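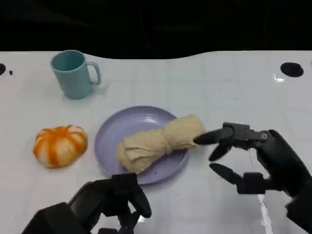
N.º 54

Llevaba desde diciembre sin escribir en el blog y vuelvo con un asunto doméstico: he dejado de comprar café molido. La última bolsa se acabó a principios de mes y desde entonces muelo en casa, a mano, con un molinillo de segunda mano que me costó 42 euros.

El molinillo es un Wieczorek de muelas cónicas. Lo encontré en un anuncio, sin caja ni instrucciones. El ajuste va por clics y cuenta desde cero, con las muelas cerradas del todo. El vendedor lo usaba para espresso y me lo entregó en una posición tan fina que la primera cafetera italiana no subió. Lo abrí, limpié las muelas con un pincel seco y empecé otra vez desde el principio.

Para la italiana me he quedado en 11 clics. Con menos, el café tarda mucho y amarga. Con más, sube enseguida y sabe a poco. Para el filtro de papel hay que abrir bastante más, pero ahí todavía no he encontrado un punto que me convenza y prefiero no dar una cifra.

El café lo compro en Navitz, una tienda pequeña que tuesta los martes. Tienen dos mezclas fijas y luego lo que les llega. La que más repito se llama Camden, tueste medio, sin nada de acidez. La otra, Mamel, es más clara y a mí me gusta solo en filtro; en la italiana me resulta agria. Las dos vienen en bolsa de un cuarto de kilo con válvula. Pesé una por curiosidad después de servirme el primer día y quedaban 233 gramos.

Sobre la conservación he leído de todo. Hay gente que congela el grano en dosis y gente que lo considera un disparate. Yo lo guardo en la misma bolsa, bien cerrada con una pinza, dentro de un armario que no está encima del horno. En la nevera lo tuve una temporada, hace años, y cogía olor. Según la tienda, el grano aguanta bien hasta tres semanas desde el tueste. A mí la bolsa me dura menos, así que no he podido comprobarlo.

Lo del agua me parece más importante de lo que pensaba. La de mi casa es muy dura y deja una costra blanca en el fondo de la cafetera. Probé una semana con agua embotellada de mineralización débil y la diferencia se notaba, pero cargar garrafas en verano hasta un tercero sin ascensor no compensa. He vuelto a la jarra con filtro. La cafetera la descalcifico con ácido cítrico una vez al mes.

En cuanto a las tazas, no uso las de espresso. Prefiero una taza grande con asa cómoda, aunque la mitad vaya vacía. En vidrio no me gusta, se enfría demasiado rápido.

Moler a mano lleva un par de minutos y hace ruido, menos que uno eléctrico pero suficiente para despertar a alguien con el sueño ligero. Los días de diario dejo el café molido la noche anterior en un bote pequeño. Sé que se pierde aroma. A las seis y media de la mañana me da bastante igual.

Me queda por resolver el filtro. He pedido en Navitz media bolsa de Mamel para ir probando la semana que viene, y si doy con el ajuste lo apuntaré en una entrada aparte.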